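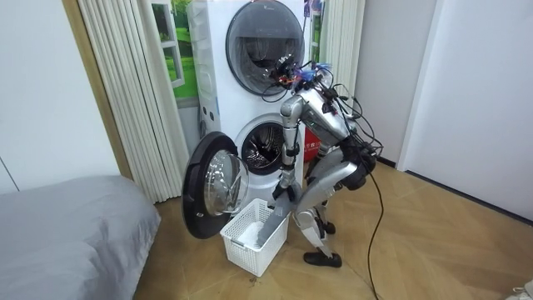
Budget notes for the laundry bench, 1 December 2025

Sat down with the numbers this morning and I'm more excited than I expected to be! If we freeze the spec by May we can put in one order and be done with it. My list so far:

Second pair of hands. The Furnivis five-finger set is the one I want. Cloth over the rim of a drum is a grip problem first and an arm problem second, so the money should go there.

Spare cables, 6 of them, in the longer length. Cheap, boring, and we always run short.

Storage. The Flaltance drive box takes 128 TB and Nakajima quoted us a decent price on it. I'd love the bigger one — next year. 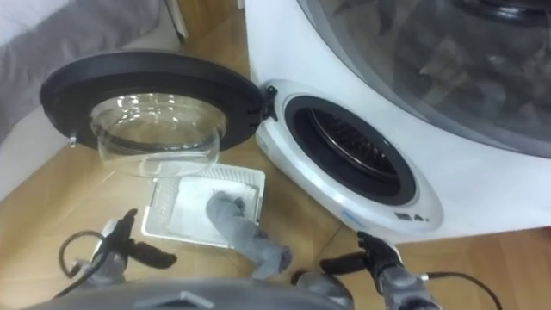 Chi-keung Liao thinks I have the order backward, and that storage should come before hands. His point is that full drives stop the whole bench, while one pair of hands only slows it. Fair. I've moved the drive box to the top and kept the hands second.

Consumables next. I put down 200 for socks, cloths and towels, and another 50 for plastic baskets and trays, which get knocked about. Evaristo Lombardi wants more kinds of fabric in the mix (thin, stretchy, fringed, all of it) and I'm completely with him. Fabric is the best value on this sheet by a mile.
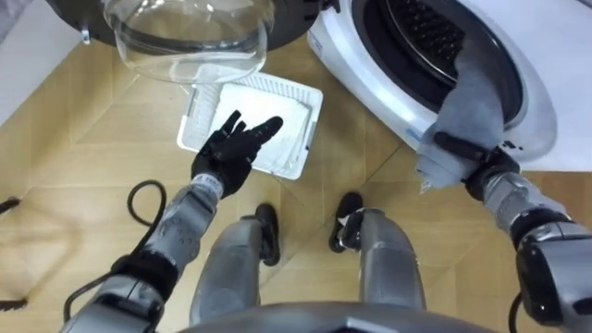 Do we need to buy a second washer for the Jundville room?

Not this round. A used front-loader would do for a start, and delivery plus plumbing would eat the spare parts line. Put it on the wish list with the bigger drive box.

Still to do: get the lead time on the hands in writing, ask Nakajima if the quote holds into the new year, and check whether the warranty covers fingers or just the wrist.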